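To: Residence-Kitchens list
From: Efua Quartey, Residence Services, Amissah House
Subject: Re: Shared utensils and table settings, second-floor kitchen

Dear residents and kitchen representatives,

Thank you to those who replied to the notice of September. The message from Kwame Nyarko is quoted here so that all members of the list may follow the discussion.

> From: Kwame Nyarko
> Dear Ms. Quartey,
> Several residents of the second floor have asked whether the chopsticks
> and spoons may remain on the table between meals. At present they are
> returned to the drawer, where they become mixed with the serving tools,
> and at dinner a good deal of time is spent looking for matching pairs.
> Could an upright holder be permitted? We would also like to know
> whether the quilted cloth may stay in place, or whether it must be
> removed each evening as the 805 guidelines state.
> Respectfully,
> Kwame Nyarko

The office has reviewed both requests with Aba Acheampong, who oversees supplies for the Irnosden and Amissah kitchens. An upright holder is permitted, provided that it is emptied and washed every 5 days. A cup or similar container already belonging to the kitchen may serve this purpose, and no purchase is necessary. Chopsticks should be sorted into pairs before they are put away. Metal and ceramic spoons are to be dried fully and kept apart from the wooden items.
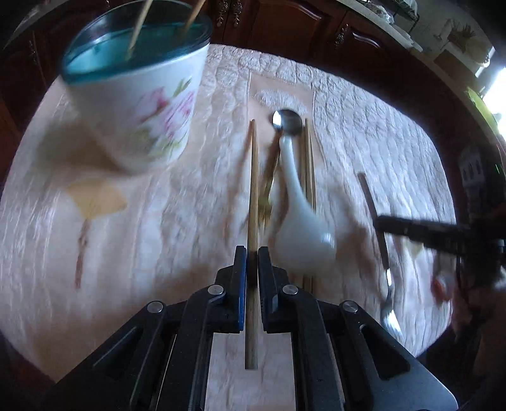
Chopsticks and spoons on the quilted cloth, with the flowered cup at upper left.

With regard to the tablecloth, section 2 of the 805 guidelines was written for the plain cloths formerly issued to all floors. The quilted cloth with the ginkgo-leaf print may remain on the table overnight if it is clean and dry. It should be shaken out after dinner and laundered at 20-day intervals. Please do not place hot pans directly on it.

Residents who find chipped ceramic spoons or splintered chopsticks should set them aside and inform Lamisi Addo, who will arrange replacements. Damaged items should not be returned to general use.

Further questions may be addressed to this list. Requests concerning the Irnosden kitchen should be sent to Ms. Acheampong directly.

Sincerely,
Efua Quartey
Residence Services, Amissah House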